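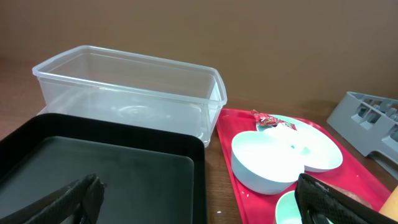 Vedorero, May

I have been making my grandmother's bean stew for most of my adult life and I still can't make it taste like hers. This spring I decided to stop guessing and write the thing down properly, with weights and times, so my kids won't have to go through the same trouble.

The recipe she left is on the back of a gas bill. It says beans, onion, smoked paprika, "enough" water, and bread at the end. My cousin Fidelina Benavides has a different version, which she got over the phone, and hers has carrots in it. We have argued about the carrots at two weddings.

I started with the beans. Our family used whatever the store in Amaral had, usually a small brown one sold from a sack. That store closed when I was in school. I tried pinto beans and a mottled kind that Teófilo Marulanda grows behind his garage. His were closer. They hold their shape, and the broth gets thick without flour.

Soaking overnight is fine. I also tried the quick soak, where you boil them and let them stand for an hour, and got a lot of split skins. After that I simmer them for 70 minutes with half an onion and no salt. Fidelina salts from the start and says it makes no difference. I haven't tested that yet. 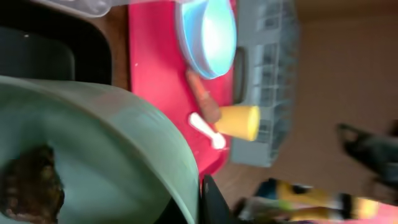

Big green pot, red mat or board.

The paprika took longer to sort out. I had been adding it to the broth, and it always came out a little dusty. My mother remembered that it went into warm lard, off the heat, and was stirred for a few seconds before anything else touched it. I burned it the first time. The second time the whole kitchen smelled right, and I wrote down two tablespoons.

The bread is still a problem. She tore up stale crusts and put them in the bowl first. The loaf I buy now goes to paste as soon as the stew hits it. Gaspard Masson told me to dry the slices in a low oven, so I'll try that on Friday.

For now the written recipe has no carrots. Fidelina has asked for a copy, and I expect she will pencil them in.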